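4.3 Recording demonstrations on a patterned surface

The method compares a policy trained on plain surfaces with one trained on printed cloth. Use the same objects and the same arm speed for both.

1. Spread the cloth and smooth out any folds within reach of the gripper.
2. Place the objects at the back of the table and leave the middle clear.
3. Bring the arm to its low start pose over the cloth.
4. Start the Clisico recorder and run 12 demonstrations. Save the batch before moving anything.

CAUTION: Keep the fingertip clear of the fabric. If it catches, press stop and free the cloth by hand.

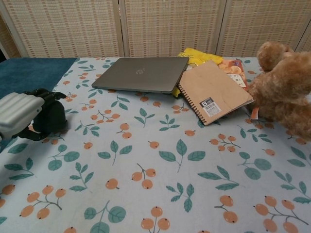

How many demonstrations does the comparison need?
Record 300 for each surface. In the Benerden trial 231 of the cloth demonstrations were kept after review, and that was enough to train on.

Note: Colour correction stays off for the whole batch. Kiri Halliday's January runs mixed both settings and had to be repeated.

5. Change the object layout after every batch and log the new layout number.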